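3.2 Turnover time and the unit inventory

The second data source was the turnover log kept by each property. A turnover is defined here as the interval between the departing guest's key return and the moment the unit is marked ready in the booking system. Both events carry a time stamp in the Enano software used at all of the Skastulville properties, so the interval could be computed without asking staff to record anything new. Units held back for repair were removed before analysis, as were units that stood vacant for more than one night between stays.

The properties differ in how they assign work. At Holel, a two-person team handles one unit from start to finish. At Nair, tasks are split by type: one worker strips beds and loads the laundry in every unit on a floor, a second handles kitchens, and a third handles floors and trash. We refer to these as the unit-based and task-based methods. Neither property changed its method during the study period, which ran through the end of July. Pay was hourly at both.

A total of 1,000 turnovers remained after cleaning of the log. Of these, 188 were same-day turnovers, in which the next guest was due in the same unit that afternoon. Same-day turnovers are treated separately in Section 4, as the two groups are not comparable: a unit with no arrival scheduled is often left until the end of the shift, and its logged interval then reflects waiting more than work.

Unit size was coded as studio, one bedroom, or two bedrooms and larger. Kitchen type was coded as full or partial. A full kitchen has an oven, a full-size refrigerator and a stocked set of cookware; anything less was coded as partial. Eleven fields in all were kept for each turnover, and the full list is given in Appendix B. Missing values were rare except in the field for party size, which front desk staff at Nair did not fill in consistently before the change of software version. Party size was therefore dropped from the main model and used only in the check reported in Section 4.3.

Each unit also has a supply list, covering linens, kitchen goods and cleaning items such as dustpans. Supply lists were compared across properties and reduced to a common set of 98 items. Items present at one property only (beach chairs at Holel, for instance) were left out of the common set but kept in the raw file.
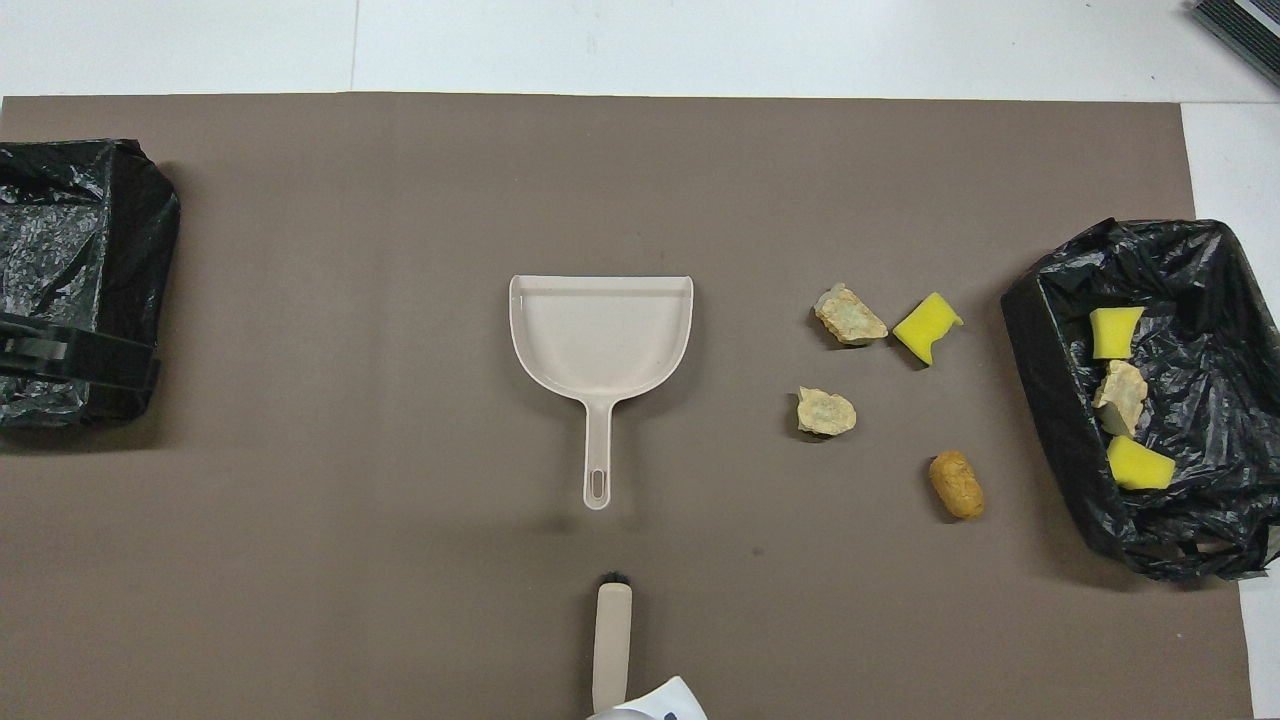

Figure 2. Dustpan and lined trash bin.

Does the length of the guest's stay predict turnover time once unit size is held fixed? Only weakly, and the effect is confined to units with full kitchens, where stays of a week or longer are followed by longer intervals than stays of two or three nights.

The kitchen effect was expected. Guests in short stays tend to eat out, and managers at both properties described long-stay kitchens as the least predictable part of the job. What was not expected was the absence of any similar effect for laundry. Linen counts rise with length of stay under the midweek change policy, but the additional linen is collected during the stay and does not enter the turnover interval. A property without a midweek change would likely show a different pattern, and our results should not be applied to such properties without adjustment.

Two limits of the log should be noted. First, the ready mark is entered by a supervisor after inspection - it is not entered by the cleaner on completion - so the interval includes any wait for the supervisor. Interviews with supervisors at both properties suggested that this wait is short on busy days and longer on slow ones, which would bias the intervals for same-day turnovers downward relative to the rest. Second, early key returns were sometimes logged in a batch at the official checkout hour. Batched entries were identified by identical time stamps across three or more units and flagged. The main results were computed with and without the flagged entries, and the signs of all coefficients were unchanged.

Coding of the supply lists was carried out by the first author and repeated independently by Sulastri Ngau. Disagreements mostly concerned multi-piece goods, such as whether a pot and its lid form one item or two. These were settled by following the replacement unit used in the property's purchase orders: if the parts are bought together, they were coded as one item. The same rule was applied to bedding sets.

3.3 Model

Turnover time was modeled on the log scale with unit size, kitchen type, length of stay and work method as fixed effects and a random intercept for each unit.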